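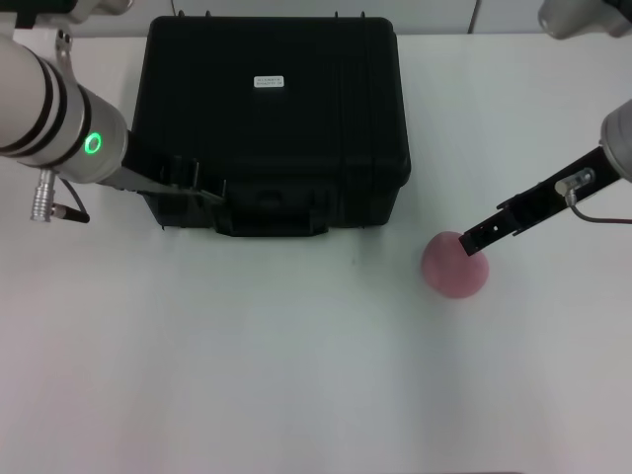

Bench 3, two-arm cell, closed case and pink ball on the table

Dimville Workshop, Two-Arm Bench Checklist
Inspected 21/06/2026

Thank you all for leaving the bench in good order, it made the rounds a pleasure. Comments are longer than the form really wants, so bear with me.

1. Table surface clear of tools and loose hardware
OK. Only the case and the ball were out. There is a tiny dark speck on the top near the middle, so please wipe down before the next run and tell me if it turns out to be a nick in the surface.

2. Status ring visible from the operator's side
OK. Left arm ring showing bright green. Do remember that green tells you about the arm and says nothing about whether your hands belong in there!

3. Cables and connectors
Comment. The gray cable at the right gripper loops down and off to the side, and I would like everyone to run that arm slowly through its full reach and watch the loop the whole way. The short black cable under the left wrist gets the same check. Hand-tight on the connectors, please, no pliers.

4. Gripper fingers straight, screws seated
OK on both. Fingertip pads were last changed in March and are due again at 2,000 cycles. The log says 41 since the last entry, which I suspect is somebody forgetting to write things down.

5. Soft objects
OK. Start with low force on the ball and work up in small steps. If it marks, back off and note the setting on the sheet.

6. Hard case
Comment. Keep the lid closed and latched whenever an arm is over it, and keep the handle side facing front as it is now. Fingers should stay clear above the case until the move has been checked at low speed.

7. Emergency stop tested from both sides
OK. Tested before power-up, released and reset without fuss.

8. Floor line and walkway
Not OK. The tape has lifted near the Haswood cabinet and I caught my shoe on it twice. New roll is on order from Nondon.

Result: pass, with items 3 and 8 to be looked at again next round.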